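To: Skimimville Stage Lending Pool, member list
From: Pool Office
Date: 12/21/18
Subject: Re: Wording of item records before the catalog moves

Dear members,

Thank you for the replies received on this subject. The office has read all of them and sets out below how item records are to be written once the catalog moves to the Catuvari system. The message that began the discussion is quoted first for members who joined the list after it was sent.

> The Farahani Playhouse has now borrowed from the pool for two
> full seasons, and we are grateful for it. We would like to raise
> a difficulty with the written records. In July we requested
> 17 drapes listed as "gray." What arrived were gray drapes of
> several different shades, and they could not be hung side by side
> under stage light. No lender had made an error. Each drape was
> gray, and each record said so.
>
> We had a similar experience with platform hardware. The record
> read "brackets, metal, complete." We took "complete" to include
> fastenings. The lender took it to mean that no bracket was missing
> from the set. We bought bolts locally at our own expense and
> do not ask to be repaid.
>
> Could the pool agree on a short list of words, and on what each
> of them promises to the borrower?

The request is a fair one. The office reviewed 74 records chosen from all parts of the catalog, and found that the words "good," "complete" and "neutral" carried most of the misunderstandings. None of the three will be accepted as the only description of an item after the move. They may still be used in the notes field.

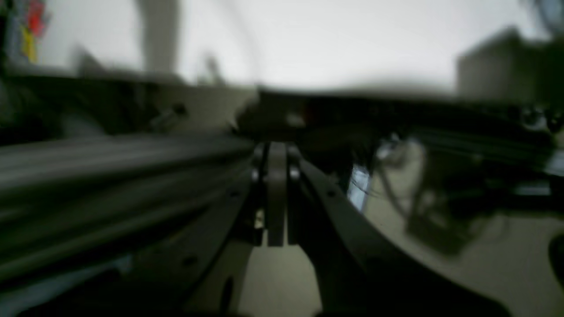

Hardware records will have separate lines for the part, its fastenings and its finish. Members have often entered a single color for a whole assembly, usually the color of its largest piece, and a borrower who must match visible metal on an open set is poorly served by that. Finish should be entered piece by piece wherever pieces differ. Small dark gray brackets with round silver bolt heads, and a light gray plate standing between them, call for three entries under finish, and "gray metal" would be accurate for none of the matching a designer has to do. Thread size and bolt length are to be given when known. When they are not known, please enter "not measured" and leave no line blank.

The word "complete" may be used in a hardware record only if the fastenings are included and will travel with the item. If the borrower must supply them, the record should read "without fastenings." Spare fastenings are not part of the item and should not be listed, as they are seldom returned and the pool does not wish to pursue them.

For fabric, the office proposes the following fields:

Color, in plain words, with light, medium or dark
Surface, either matte or with sheen
Height and width as hung, after any pleating
Fire treatment, with the year, or "none on record"
Repairs and stains, with their position
Condition on leaving the lender: pressed, folded, or creased

The last field is new. Several members asked for it, and it answers a practical question for companies that have a single day in which to load in. A creased drape is not a damaged drape, and lenders should feel no reluctance in using the word. Borrowers, in turn, are asked not to report creasing as a fault when the record has already stated it.

Color remains the hardest field. The office considered asking for numbered swatches and decided against it, as the cost of a set for every member could not be met this year. Plain words will have to serve. A light gray should be one that the lender would be content to see hung beside white, and a dark gray one that could be taken for black from the rear of the house. Everything else is medium.
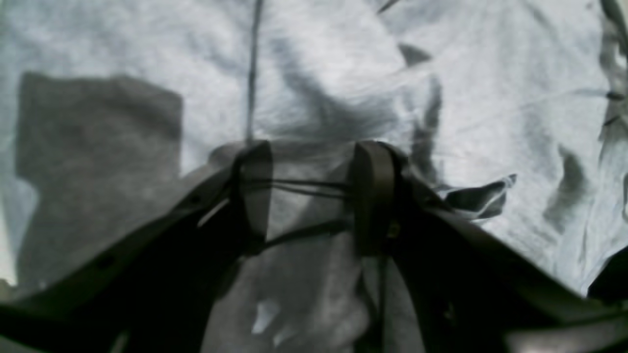

Hodel wrote to ask whether these words should be chosen by daylight or under work light, and pointed out that a gray with any green in it will look like a different cloth from one room to the next. The office agrees that this ought to be settled. Color is to be judged by daylight, indoors, near a window. Lenders without a suitable window may judge it under work light and should add "work light" after the color. No one will be asked to reopen a folded and packed item solely for this purpose — the next return is soon enough.

Hodel also suggested that borrowers be allowed to add a remark to a record after use. This will be possible in the new system. Remarks will be visible to all members and will be kept to matters of fact: measurements, color as seen on stage, missing parts. Complaints about a lender should continue to come to the office by letter or telephone.

Members have asked how much work this will involve. Existing records do not have to be rewritten at once. A record should be brought up to the new wording the next time the item goes out, and the loan form will not print until the required fields are filled. Members holding 10 items or fewer may send their descriptions to the office on paper, and the office will enter them.

Insurance values, loan periods and the deposit are unchanged. The office will also be in touch separately with the Farahani Playhouse about the drapes still on loan there, so that their shades can be recorded before they are returned.

Corrections to the field list may be sent in reply to this message. Please keep the subject line as it is, and remove the quoted text from your reply if you are able to do so.

Pool Office
Skimimville Stage Lending Pool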